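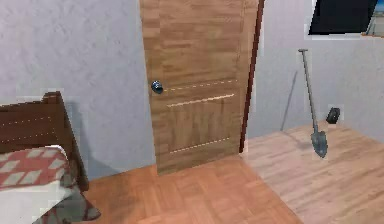 Wie wird man das Knarren einer Zimmertür los?
Mit ein wenig Schmierfett am Scharnierbolzen, nachdem das alte Fett entfernt wurde.

Die meisten Geräusche kommen von trockenen oder verschmutzten Bändern. Öl aus der Sprühdose hilft kurz, läuft aber nach unten und zieht Staub an. Besser ist ein festes Fett, zum Beispiel das Lagerfett von Kistel oder einfache Vaseline.

Sie brauchen:
Fett, einen Lappen, Küchenpapier, zwei Holzkeile und feine Stahlwolle.

So gehen Sie vor:

Tür öffnen und von beiden Seiten mit den Keilen unterfüttern, bis das Gewicht nicht mehr auf den Bändern liegt.

Türblatt zu zweit aus den Bändern heben und an die Wand lehnen – eine Decke darunter schont den Boden. Bei Bändern mit losem Stift reicht es, den Stift nach oben herauszuziehen, immer nur einen auf einmal.

Bolzen mit Küchenpapier abwischen. Rost mit Stahlwolle abreiben und den Abrieb gründlich entfernen.

Fett dünn auftragen. Eine erbsengroße Menge pro Bolzen genügt.

Tür einhängen, 7 Mal ganz öffnen und schließen, dann austretendes Fett mit dem Lappen abnehmen.

Knarrt es weiter, prüfen Sie die Schrauben in der Zarge. Ausgerissene Löcher füllt man mit Holzleim und Streichhölzern ohne Kopf und schraubt am nächsten Tag neu ein. Schleift die Tür dagegen am Boden, helfen Fitschenringe von 2 mm Stärke.

Text: Cosimo Longo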